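4. Oiling and fitting the Liltby worktop

4.1 Before you start

The Liltby worktop is supplied sanded but untreated. It must be oiled on all faces before it is fixed to the Giten base unit. Leave the worktop unwrapped in the room for 2 days before treatment.

You will need Asard hard oil, two lint-free cloths and 200 grit sandpaper.

CAUTION: Cloths soaked in oil can catch fire without a flame. Lay them flat outdoors to dry, or keep them under water in a closed metal tin.

4.2 Oiling

1. Sand lightly in the direction of the grain. Do not sand across the joints.
2. Remove all dust with a dry cloth.
3. Apply a thin coat of oil to the underside and the edges, then to the top.
4. Wait 40 minutes. Wipe off any oil left on the surface.
5. Leave overnight and repeat.

Note: Solid wood varies in colour from strip to strip. Knots and dark streaks are not faults and are not covered by the guarantee. End grain takes up more oil than the face and may need a third coat.
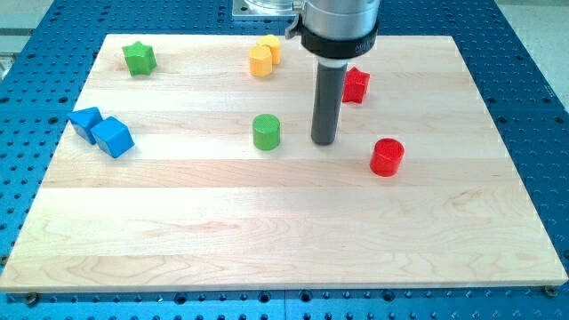 Wood moves across its width as the air in the room changes. The slotted brackets in the Giten base unit allow for this. Do not replace them with fixed brackets, and do not glue the worktop to the base.

4.3 Fitting

1. Place the worktop on the base unit with an equal overhang at each end.
2. Check that the distance between the front and rear bracket rows is 515 mm.
3. Mark the screw positions in the centre of each slot.
4. Drill pilot holes using a depth stop.
5. Insert the screws and tighten by hand until the washer just grips.

CAUTION: Do not use a power driver for step 5. Overtightened screws can split the worktop.

Re-oil the top face every February, or sooner if water no longer forms beads.

Section revised 19/06/2025, G. Moussa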